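How Robots Learn From Examples
Part 6: Collecting the Examples

A washing machine follows a fixed list of steps. Fill, turn, drain, spin. The list works because the inside of a washing machine is the same every time. A bedroom is different every time, so a robot that tidies bedrooms cannot use a fixed list. It has to learn from examples.

What is an example?

An example is one recording of a job being done. It has two parts. The first part is what the camera saw. The second part is how the gripper moved – where it went, and how far its jaws were open. A gripper is the robot's hand. Most have two jaws that close toward each other, like tongs.

One recording of a job is called an episode. Picking up a sock and dropping it in a basket is one episode.

Who makes the episodes?

People do. A person holds a gripper with a camera fixed to it and does the job by hand. The camera moves with the gripper, so it records the view a robot would have. Later, a computer program studies many episodes and looks for patterns that link the view to the movement. This study stage is called training.

Gwawr Prothero collects episodes for a project called Eynon. A work session has 24 episodes, split into groups of 8. Between groups she moves things to new places. If the sock were always in the same spot, the program might learn the spot and ignore the sock.
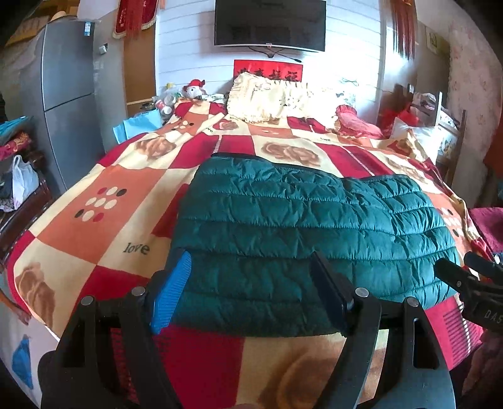
Clothes are one of the harder subjects. A cup keeps its shape when you lift it, but cloth bends, folds and slides. It can also be difficult for a program to tell where one piece of cloth stops and the next begins. The dark teal garment is quilted and has a black edge along its far side, and it lies on a blanket printed with roses, dots and the word "love." A person separates the two at once. A program sees only colored dots, called pixels, and needs many examples before it can find that black edge among all the other lines.

Checking

Some episodes are not used. Yaroslav Sydorenko watches each one and removes it if the camera was covered or the recording stopped early. An episode where the cloth slips is kept if the person then picks it up again, so the program can learn how to recover from a mistake.

Words to know

Episode: one recording of one job.
Gripper: the part of a robot that holds things.
Pixel: one tiny dot of color in a picture.
Training: the stage when a program studies examples.

Next: Part 7, Testing the Robot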